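Cleltwood Staff Association Responds to Automation Plan at Gisthorpe Site

GISTHORPE, Sep 5, 2026 – The Cleltwood Staff Association, which speaks for nearly 400 people at the Gisthorpe returns and repacking site, today published its reply to the automation plan put forward by Zusholm, the company that runs the site. The association does not oppose the plan. It does question most of what has been claimed for it.

Under the plan, repacking jobs now done by hand would pass in stages to robot arms, starting in October. The arms are to be trained on recordings of people doing the same tasks with hand-held grippers. Zusholm has told staff that the change will "free them for more rewarding work." The association has asked twice what that work is and has not had an answer in writing.

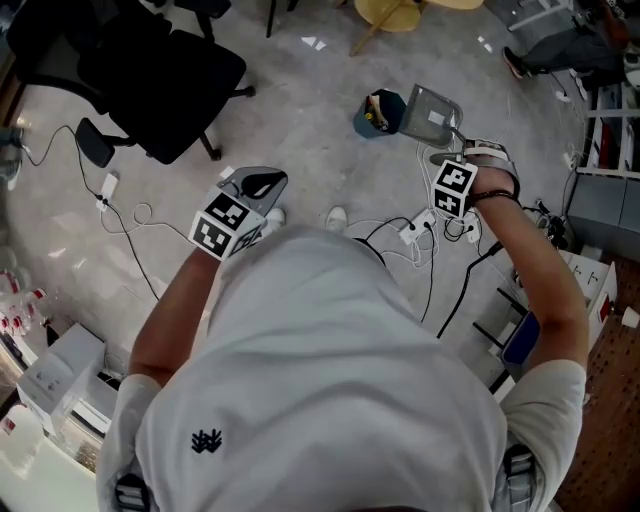 By the Cleltwood Staff Association press desk
Gisthorpe

The recording work is a job in its own right, and the association wants it treated as one. A person works with a gripper in each hand, often reaching down to things on the floor, and repeats the same short task until the shift target is met. The target is 207 recordings. No job description exists for it and no pay grade has been set. Staff have been moved over from repacking at their old rate, with the old break times, and told the arrangement is temporary.

Zusholm says each person needs "a few minutes" to learn the grippers. Members who have done the work say the first week is slow and hard on the wrists. The association would like to see the company's own figures before it accepts that a few minutes is enough.

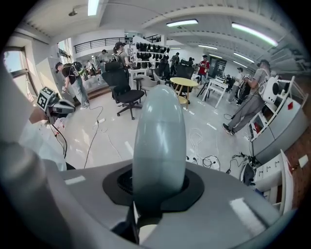
Hand-held grippers in use in the recording room, with cables running across the floor.

The association is also doubtful about the timetable. Zusholm's supplier, Hoàng, has set a first goal of 2000 usable recordings for each product type. The plan does not say who decides what is usable, or whether time spent on rejected recordings counts toward the shift target. At present it does not.

Cleltwood has been through this before. When the sorting line came in, staff were promised lighter work. What they got was faster work – and fewer people on the late shift to do it.

The association is asking Zusholm for the following before October:

A written grade and pay rate for recording work.
Breaks set for the task, and a review of floor cabling in the recording room.
A plain statement of how many repacking jobs will remain after the first stage.
A say for staff in how the recordings are kept and who may use them.

Zusholm has offered a meeting. The association will attend, and will publish its own notes afterward.

Press inquiries: Cleltwood Staff Association, Gisthorpe, extension 1895.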